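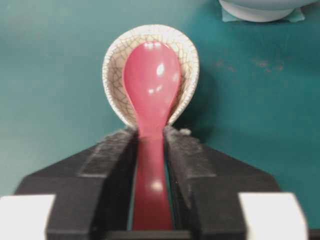
Red spoon, small white crackle-glaze cup.

The Inskip crackle cup

Price: £14 each, or a set of 4 for £50
Made in Bokthorpe, sent out from the same bench it's packed on

I've been making these little cups for years now and they're still the thing I get asked for most at fairs, usually by someone who has picked one up, put it down, wandered off to look at the big bowls and then come back again. I do love them! They're small, they fit in your hand nicely and they sit well on a crowded shelf.

The glaze is a plain white with a fine crackle running through it. Those lines are in the glaze and not in the clay, and they come from the glaze shrinking a bit more than the pot as the kiln cools. You may hear a faint pinging from a new cup for a day or two (I had a worried email about that in October). Every cup crackles differently, so if you order a pair they'll look like cousins more than twins.

I rub a little ink into some of them to bring the lines out, and those are listed separately as Inskip Dark. The ordinary ones start pale and pick up colour as you use them. Tea does it fastest. My own is a sort of biscuit shade inside now and I wouldn't swap it.

What people use them for: espresso, salt by the cooker, a dip, a boiled egg at a push. Hok-lam Sin bought 5 for her tea table and wrote to say they pour out beautifully from a small pot – she's after a jug to match, and I'm working on it.

Size and care

Holds some 70 ml to the brim. Stands on a bare foot ring, which I sand smooth, though do pop a coaster under it on a polished table. Wash by hand in warm water and let it dry right through before it goes back in the cupboard. Please don't leave it soaking overnight. No microwave, no dishwasher, and no oven either.

Ordering

I fire twice a month, so if the cups show as sold out, have another look in 2 weeks. Nevzat Akgül does my packing and he's very generous with the paper, but if one does arrive broken send me a photo and I'll post another.

The Lamulon saucer fits this cup and is sold on its own page. The Vukisum glaze, the green one, is finished for now, sorry! I've got a new batch of the raw materials coming and I'll test it before I promise anything.

Page updated February 10, 2022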